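To: cell-maintenance list
From: Thandeka Makhubela
Date: February 17, 2018
Subject: Re: Left gripper drifting after finger change, Vistville bench cell

Dear Sipho, dear colleagues,

Thank you for the detailed report. My replies are placed under the relevant passages.

Sipho Ndlovu wrote:
> We replaced the fingers on the left arm of the two-arm cell in July, at
> 1,701 hours, and again last week. Since the second change the arm closes
> 4 mm to the right of the taught position at the tip box. The right arm
> is not affected. We have re-run the homing routine twice, with no change.

Homing will not correct this. The routine restores the joint zeros and takes no account of the finger offset, which is stored separately in the Kundness controller under the tool table. Please check whether the entry for the left tool still carries the values entered in July. If it does, clear it, seat the fingers against the stop, tighten the bracket screws in a cross pattern and measure again before teaching any position.

> The Bovell manual gives a service interval of 3,000 hours for the wrist.
> Should we bring this forward while the cell is down?

There is no need to do so. Please do inspect the cable on each wrist through the full range of motion, and record the result in the cell log. A cable that pulls tight near the end of travel can produce an error of this kind — it is usually smaller, but it should be ruled out.

> Mabaso asks whether the black cloth may be removed from the table for
> the calibration.

It should remain in place. The heights in the current program were taught with the cloth down, and it must be drawn flat before the arms are enabled. Folds under the tube rack have caused height errors at our site on two occasions.

For the check itself, we use the standard layout: tip box on the left, flask in front near the middle, rack and beaker on the right. Bring each arm to its approach position at low speed with the jaws slightly open, and stop there. Compare the finger position with the taught point by eye first, then with the gauge. Repeat the approach 28 times for each arm and enter the largest deviation, not the average, on the form. No glassware is to be gripped until both arms have passed.

Please send the completed form to this list. If the deviation on the left arm persists after the tool table has been cleared, I will arrange for the bracket to be exchanged.

Regards,
Thandeka Makhubela
Automation Support, Vistville
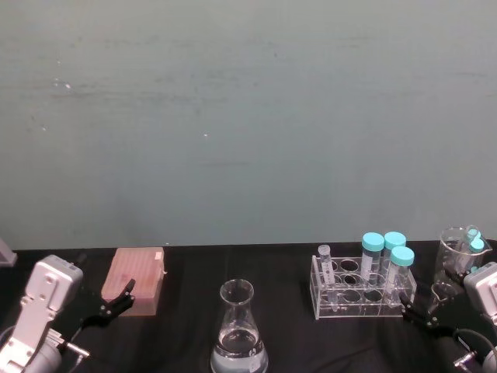
Bench layout for the approach check, with the left fingers near the tip box and the right fingers near the tube rack.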